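Vikovow | About us

Home Our courses Water service About us Contact

About us

Vikovow is a small school for people who want to work at the table: in a hotel breakfast room, at a conference, in a care home, in a canteen. We teach how to serve drinks. Many schools teach wine and coffee, and we have respect for them. We began with water, and water is still the first thing every student pours with us.

The school was opened in March by Lorna Farquharson and Hamish Cruickshank, who had worked together before in the banqueting department of the Laing rooms. I joined them one year later and I write these pages. English is my third language, so please forgive me if a sentence is standing a little crooked.

How we started

In the beginning we had one room and 2 tables. Lorna brought her own jugs from home. The first course was one evening long and had 9 students, most of them already in work, sent by their managers because guests had complained of wet tablecloths. Lorna taught them to pour from a bottle into a paper cup without touching the cup with the neck. It sounds like a very small subject. It filled the whole evening, and at the end they asked for a second one.

Today the course is in two parts, the bottle and the cup, and it is taken over two days. More than 200 people have finished it. Some of them now teach it to their own colleagues, and this makes us glad.

The bottle

We use ordinary bottles of drinking water, the kind you can buy in any shop. A heavy glass bottle helps the hand to be steady. A thin plastic bottle does the opposite: it gives way when you press it, and the water jumps. If you can pour well from plastic, you will have no trouble with glass.

Before the pouring comes the looking. Students learn to turn a bottle in the hand and check the base, the label and the neck before it goes near a guest. A bottle with a dirty base will leave a ring on a white cloth, and a torn label makes a poor impression even if the water is perfectly good.

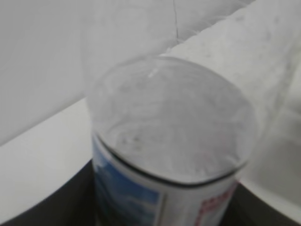 Hamish does not agree with me that the base should come first. The neck is where the guest's water passes, he says, so look at the neck first and at the base when you have time. We have had this discussion in front of students more than once, and both orders are accepted in the practical test.

After the looking we take off the cap. It goes on the tray or in the pocket of the apron, never on the table beside the guest. Then the hand is placed low on the body of the bottle, below the shoulder, with the label turned so that the guest can read it. The fingers do not squeeze. For the first hour this is all we practise, and some people find it dull, but please be patient with us.

The cup

Paper cups are light and they move. A full cup is easier to serve than an empty one, and for this reason we begin with the empty one. Students place it upright on the table, a short way to the right of the bottle, and let go of it without making it rock. We ask them to hold it at the side and to keep the fingers away from the rim, where the guest will drink.

We prefer a plain table for the lessons, without cloth and without flowers. On a white surface a drop of water is hard to see, so the students must learn to bend down and look along the table from the side. Lorna calls this "reading the table". At the end of each exercise the table is dried with a folded cloth, from the back edge towards yourself.

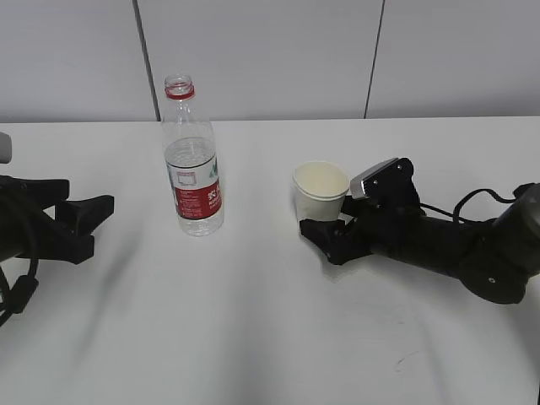

What we teach on the two days

Day one: opening, holding and carrying a bottle; placing cups for one guest; pouring to the same height in every cup; stopping the pour without a drop on the neck.

Day two: placing cups for a long table; serving a guest who cannot lift a cup easily; changing a cup during a meeting without disturbing the speaker; clearing and sorting.

The practical test is in the afternoon of the second day. The pass mark is 80 out of a possible hundred points. Those who do not pass may come again to the next course and pay nothing for the second test.

Our rooms

The teaching room is light and simple, with pale grey walls and white tables. We keep it free of decoration so that the eye stays on the work. Groups are kept small enough that each student has a place at a table and a teacher can see every hand. Coats and bags stay outside in the corridor, on the hooks.

People ask us what happens to the water. We drink a lot of it ourselves, and what has been poured in practice goes to the plants in the yard. Used cups are stacked and collected separately from the plastic bottles, and students do this sorting themselves as a part of day two.
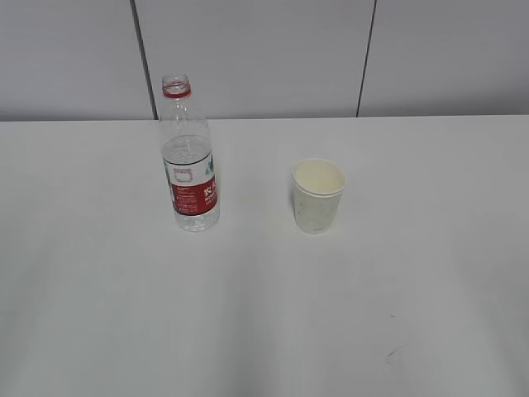 Bottle and paper cup on a table in our teaching room.

Who we work with

Josau sends us its new conference staff every spring. Stakeo, which looks after several canteens, has the second part of the course taught in its own building, and Hamish travels there with a box of cups. We are also open to private persons, and you do not need any experience.

If you would like to visit before you decide, write to Lorna through the contact page. She answers in the evenings, after lessons.

Page last changed: Friday, March 23, 2018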